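Plush towel (household)

A plush towel, in the sense I mean it, is the thick two-sided sort with a different colour on each face and a border stitched all the way round. I've been folding them for years and still have opinions – so this entry may run on a bit!

Two-sided ones are handy for learners. If one face is purple and the other a greyish blue, you can tell straight away which bit has been turned over (much harder with a plain white flannel). The border helps too, as it gives your fingers something to hold on to. 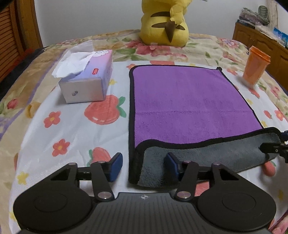
I always fold on the bed, with a cloth spread over the bedspread first, and I lift the near edge, bring it over and smooth from the middle outwards. Laimutė Dzene, who taught me in Trestitdale, did the corners first and thought my way was slovenly. Thick edging does fight back. It goes wavy when you fold it, and pressing hard only shifts the ripple along.

For washing, mine go in with the darks, no softener, and get a good shake before drying. Softener leaves the pile slick and it stops soaking anything up. I keep 4 on the go, which is plenty for one sink and one dog.

Related entries
Bedspread
Binding and edging
Tissue box
Flannel

Comments
Ladan Yazdani: Corners first, every time. Laimutė is right!
Koncombe24: Does this work for bath sheets? Mine won't stay flat.
Runov: Fold them in thirds, much better in a narrow cupboard.

Filed under: Linen & Laundry, Folding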